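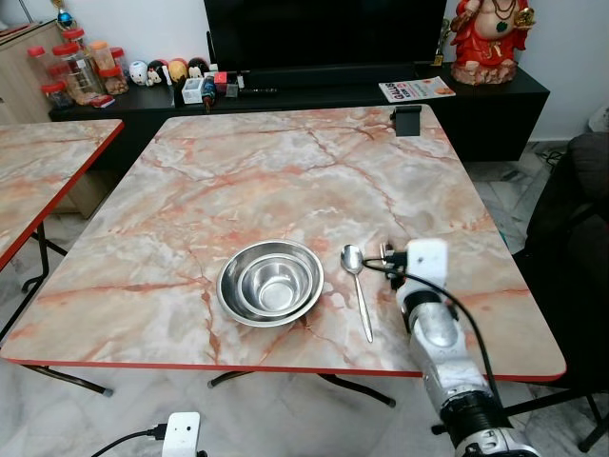
Photo: Abrehet Gebreyes / Larness

Recording at home: frequently asked questions

These questions come up most often from people who have signed up to record table tasks for Larness. The answers cover the current set, which is called Dinsa: a spoon, nested steel dishes and a folding table. If you are on the Padine set, the equipment is the same but the task sheets are different, so use the sheets in your own folder.

What will I be doing?

You guide a robot arm through a short household task and the system records the movement. One run of the task, from start position to finish, is called an episode. A normal session is 18 episodes. Some people finish sooner than others, and there is no bonus for speed.

Do I move the arm with my hands or with the controller?

Either one, depending on what your task sheet says. Sheets marked H are hand-guided: you hold the arm behind the wrist and move it yourself. Sheets marked R are remote: you stay back from the table and use the controller. Please don't switch in the middle of a session. The two kinds of recording are stored separately, and a mixed session has to be sorted by hand before anyone can use it.

Do I need experience with robots?

No. Everyone does the practice sheet first, and you can repeat it as many times as you want. Practice episodes are not counted or reviewed.

What kind of table can I use?

A square folding table is fine, and a patterned top is fine too. It needs to stand level and not rock when you lean on it. Glass tops are the one thing we can't accept at the moment.

Do I have to clear the room?

You don't. Keep the tabletop to the items on the sheet and leave the rest of the room as it normally is. Shelves, a TV, a chair, jars of snacks – all of that can stay. Put away mail, ID cards and family photos if they would be in view. Other people in the house should stay out of the recording area unless they have signed the consent form.

How should the items be laid out?

For Dinsa, the smaller steel bowl goes inside the larger dish, and the spoon goes to the right of both, bowl end away from you and handle toward the front edge. The larger dish can be a bowl or a plate with a wide rim. Exact distances don't matter. We want some variation between episodes, so shift things a little each time you reset. 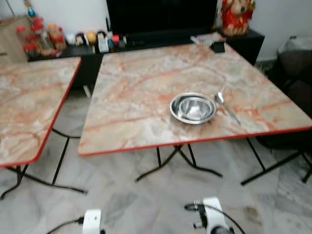

Plarangate, 2025-11-26

Where should the grippers be before I start?

On two-arm sheets, bring both grippers back to the near side of the table, below the front edge, with the dishes ahead of them. Wait for the tone, then begin. If you start moving before the tone, the first part of the episode will be missing and it will be rejected.

What if I drop the spoon?

If it lands on the table, carry on and pick it up as part of the episode. Recoveries are useful to us. If it lands on the floor, press stop, mark the episode as failed and reset. Failed episodes count toward your 18 as long as there are no more than 2 in a session.

The cable keeps getting in the way. Can I tape it down?

Tape it to the arm, never to the table. Leave enough slack for the wrist to turn fully in both directions. Check this with the power off.

Shiny bowls give me trouble. Am I doing something wrong?

Probably not. Steel reflects whatever light is in the room, and it can be hard to judge the rim when you are working from the controller view. Try approaching more slowly and from the side. Turning off a lamp directly over the table also helps.

How do I know my episodes were accepted?

Your account page shows a status next to each one, normally within a couple of working days. Dinsa has 1222 episodes submitted so far, and 937 of them have been accepted. Most of the others are still waiting for review.
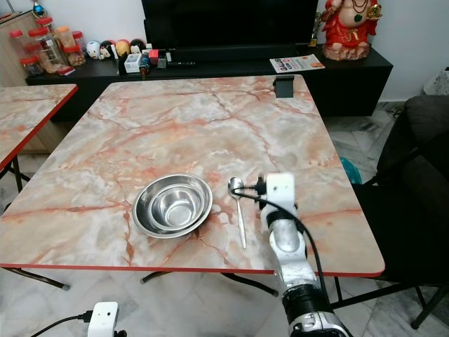
Stopping and safety

How do I stop the arm in a hurry?

Press the red button on the power box. Keep the box within reach for the whole session, including when you are on the remote sheets. The arm will hold for a moment and then go limp, so don't put your hand under it.

Can children or pets be in the room?

Not while the arm is powered.

Can I leave it set up overnight?

Yes, with the power off and the arm folded. Cover the gripper if the room is dusty.

Who do I contact?

Write to Abrehet Gebreyes through the message link on your account page and include your session number. Padine questions go to the same place. New task sheets for both sets are due in February.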